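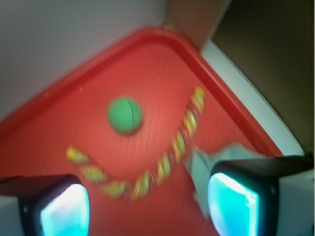
Trillon Animal Shelter Fund
Progress report on the Iltton rehoming project, June 2021

1. Purpose of the report

This report informs the fund about the use of the second part of the grant. It covers the work at the Iltton shelter and the two smaller partner places, Ekwueme and Tetetti. The financial tables are sent separately.

2. Rehoming

In the period of the report, 17 dogs went from Iltton to new homes. Most of them are adult dogs who had been with us for a long time, and we are glad of this result. Three dogs came back to us after the trial weeks. In two cases the family had a small child and the dog was not calm enough. In the third case the landlord did not agree, although he had first said yes by telephone. We now ask for the landlord's agreement in writing before the first visit.

The home visits before adoption were stopped during the winter and started again in April. For the families who live far away we keep the video visits, because they save a lot of driving. They are less good for judging a garden fence, and we ask for a measurement of the height.

3. Veterinary costs

The budget line for neutering is almost used. The line for dental treatment was too small from the beginning – older dogs often need several teeth removed, and the clinic raised its prices in spring. We ask the fund to permit a transfer of 778 pounds from the travel line, where we spent less than planned. The total of the grant does not change.

4. Kennels and daily care

The new floor in the first kennel row is finished. The drain in the second row is still waiting for a part, so we wash this row by hand and it takes the morning staff longer. The heating was checked and needs no repair this year.

Each dog has a daily care sheet for food, walks and play. The sheets from Tetetti are filled in well. At Ekwueme the play column is often left empty, and we will speak with the team there about it.
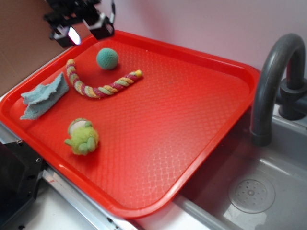 Soft toys on a red tray, among them a knitted ball and a twisted rope toy.

5. Information work

We printed 1,000 leaflets on the first weeks with an adopted dog. More than 100 are already given out at the clinic and at the town library. Some readers told us that the part on feeding is difficult to follow, and we will write it again before the next printing.

6. Next steps

Until the next report we plan to finish the drain, to hold two training evenings for new foster families and to agree on one common adoption form for all three places. The draft of the form is ready – we would be thankful for the comments of the fund before we begin to use it. We also kindly ask for a decision on the transfer in point 3, as the clinic sends its invoice at the end of the quarter.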